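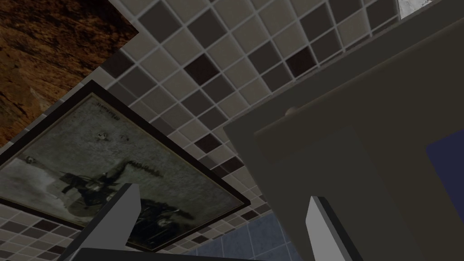 Small square tiles in beige, gray and brownish-black.

Mosaic night is back!

We had such a good time at the first tile workshop that Tymofii Kushnir has agreed to run another one in November, Wednesday evenings at 6:30 in the back studio at Gurnasico. If you missed it, please come to this one. You'll leave with a finished trivet and grout under your fingernails (it does wash out, eventually).

Tymofii likes people to start with plain squares and only a few colors. It sounds dull until you sit down with a tray of them and start shuffling! Last time Mrs. Mujić used 172 pieces on one tabletop and then went straight home to plan her bathroom floor. Skirevska has promised us 400 more tiles from their leftover bins, mostly creams and browns, plus a few blues that I have my eye on already.

Nippers and glue are provided. Bring an apron and a sketch if you have one, and a towel for carrying your piece home, as it will still need a night to set before grouting. Grouting is the second Wednesday, so do try to make both.

Sign up at the front desk or leave a message for Postus in the office.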